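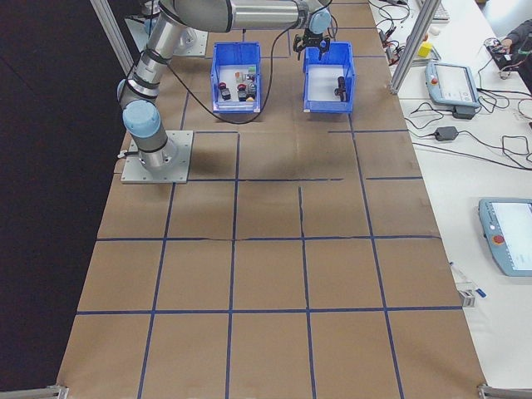
Seren Pugh had inherited her aunt's house in Jutilstead on the understanding that she would sort it out, and by October she had sorted out one drawer.

It was a good drawer. It had held batteries, string, a quantity of foreign coins and the instructions for a toaster which had itself gone to the tip some years earlier. Seren had thrown away the instructions, kept the string, and then sat down on the stairs for the rest of the afternoon feeling she had broken the back of it.

Her brother Owen did not agree. He drove up from Briltville with a roll of brown paper under one arm and a bag of blue tape, and announced that what they needed was a grid.

"A grid," said Seren.

"You cover the table. You mark it off in squares. One thing per square. Then you pick the thing up and decide."

"And if I can't decide?"

"It's got its own square. It can wait."

They did the big table in the back room. Owen cut the paper and Seren laid the tape, which was a mistake, as she had never in her life got a straight line out of anything and saw no reason to start now. The first strip wandered. The second wandered in sympathy. Owen stood at the end with one eye shut, like a man about to pot the black, and said it was fine, it was absolutely fine, in the voice he had used at her wedding.

Next came the bins. There were two of them, blue plastic, from Desmet's on the high street, and Owen put them side by side on the paper and gave each one a little pat.

"Left is keep," he said. "Right is go."

"Whose left?"

He thought about this for longer than she had expected. "Mine," he said.

The trouble with their aunt's belongings was that they were small. Seren had pictured wardrobes. She had pictured a piano, possibly a stuffed bird, things that two adults could stand back from and have opinions on. But the wardrobes had gone to a cousin in the first week, and what remained would mostly have fitted in a coat pocket. There were lids. There were pots of something that might once have been for hands. There was a round tan object, a bit smaller than a walnut, that was neither a bead nor a button nor, when Owen bit it, a sweet.

"Keep," said Seren.

"You don't know what it is."

"That's why."

He put it in the left bin. He was a fair man and he had made the rules.

By four o'clock the left bin had a pale thing, a green thing, and a thing with a red cap which Seren wouldn't open and wouldn't let him open either. The right bin was empty. Owen mentioned it. He mentioned it again while the kettle was boiling, and a third time, more gently, with a biscuit in his hand.

"She paid for storage, you know," he said. "With Skalance. For the overflow. I found the bill, it was 953 pounds."

"What was in it?"

"Jars."

"Full or empty?"

"Does it matter?"

Seren felt that it did, but she could see he had driven a long way. She went back to the table and looked the squares over. In one of them lay a dark cylinder the length of her finger, and in the next square along lay another. They had come out of the same coat. She had been walking round them since lunch.

"There's two of these," she said.

"What are they?"

"I've no idea. But there's two."

Owen put down his biscuit. It was the nearest thing to a breakthrough they'd had, and he came round the table quietly so as not to startle it.

Seren picked them both up. They weighed the same. She rolled them across her palm and tried to imagine her aunt needing one, and then, on some darker and busier day, needing the other. She put the first in the left bin, near the front, beside the thing with the red cap. She held the second over the right bin.

She held it there for some time.

"You can just let go," said Owen.

"I know how it works."

"I'm only saying. Thirty seconds and we could be on to the next square."

"Don't rush me. You bit the bead."

A car went past. Somewhere upstairs the pipes did what they did at that hour, a long knock and two short ones. Seren opened her fingers and the cylinder dropped and rolled a little and stopped near the middle, with all that clean white floor around it, looking like the last person left in a waiting room.

"There," said Owen. "How does that feel?"

"Awful."

"But you've done it."

"Yes."

He clapped her on the shoulder and went to ring his wife. Seren could hear him in the hall, saying that it was going really well now, that they had a system, that he thought he might need to stay another night or so.

She waited until he got to the part about the jars. Her hand was already open above the bin.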